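3 min read

To: floor-list
From: Araba Dankwa
Re: Re: robots and the folding shifts

On a March evening Timo Stöcker wrote:
> Saw the note from Flevex. So the arms do the sofa room and we do what
> exactly? 61 home visits on the board and I'd like to know if my name
> stays on them. Also who writes the logs now.

Timo, all, quick one between calls. Your name stays. Mathur visits are still two people to a home, the folding part moves to the arms, we do setup, checking and the sign off. Hours same thru the end of the contract, Sandra has it in writing.

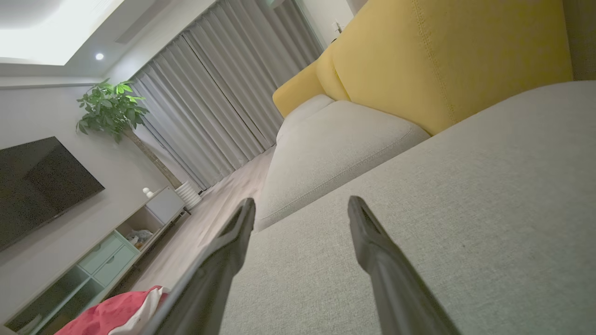 Living room setup, wrist view. Sofa and TV side.

Logs: yes, still us, but shorter. One line per garment. Please stop pasting the whole checklist, Daichi had 109 of those to clean up last month and he was not happy.
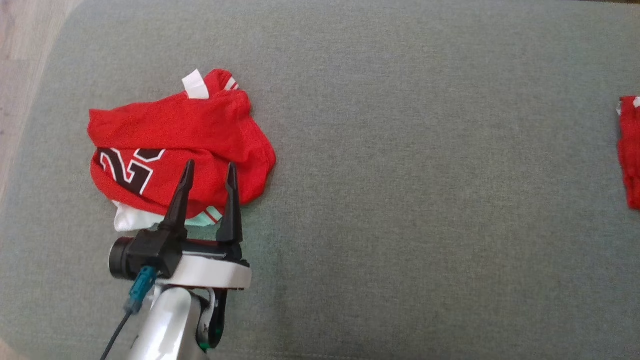

Jersey, left arm, fingers open.

Sports kit is the slow stuff. Slippery, trim everywhere, collars that won't lie down. I used to do a shirt in no time without looking, now I sit and watch one and my back is fine but I'm more tired at the end. Sylvain says same. We asked for a 20 minute break after each long block, Flevex said ok for the Grornholm team first, then us.
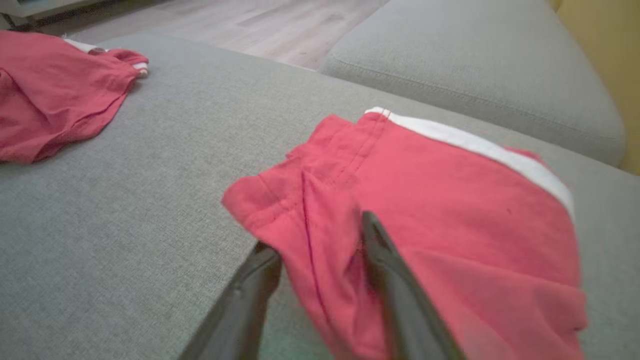 Other thing is pay grade. Watching and correcting is not the same job as folding and I don't think it should be paid like folding. Sandra is taking that up. If you have done the Tredon training send her teh date, she has half of them.
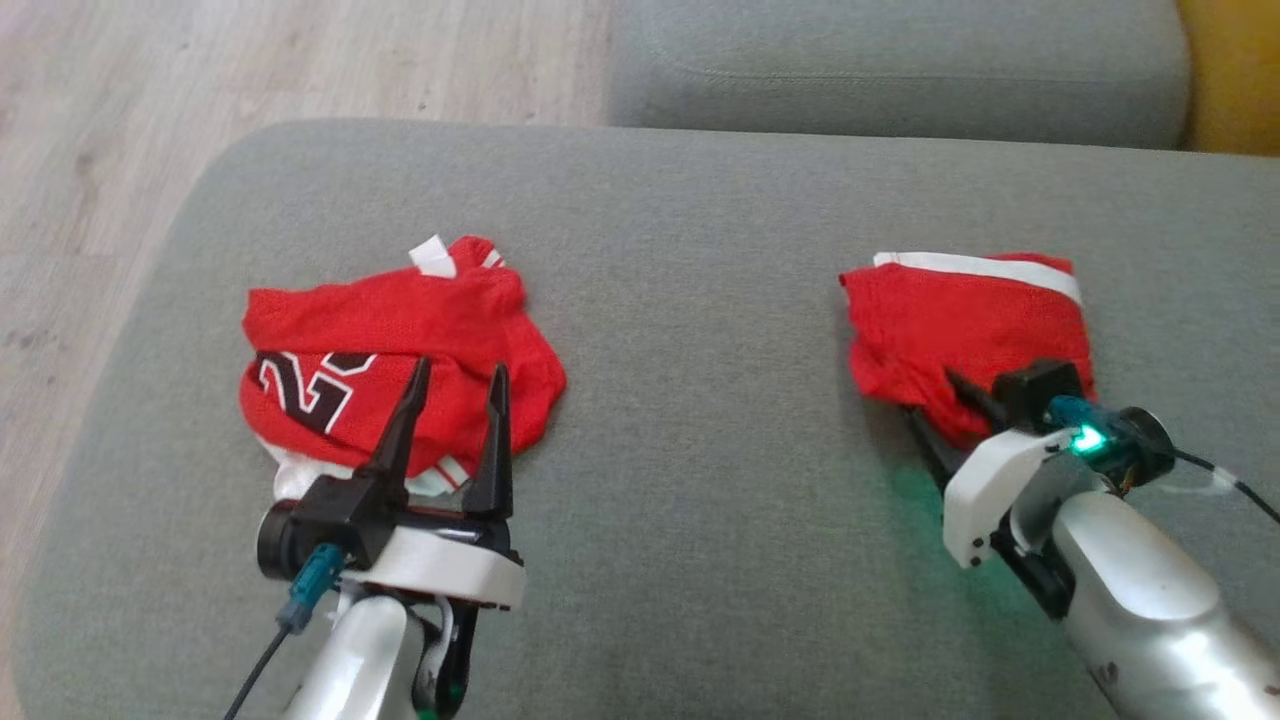

Both arms at the sofa: jersey left, red shorts (I think) right.

Timo can you swap with Daichi for the early one? Reply to him not the list pls.

Araba

Contact list owner | Unsubscribe | Back to top
This archive uses cookies to remember your settings. OK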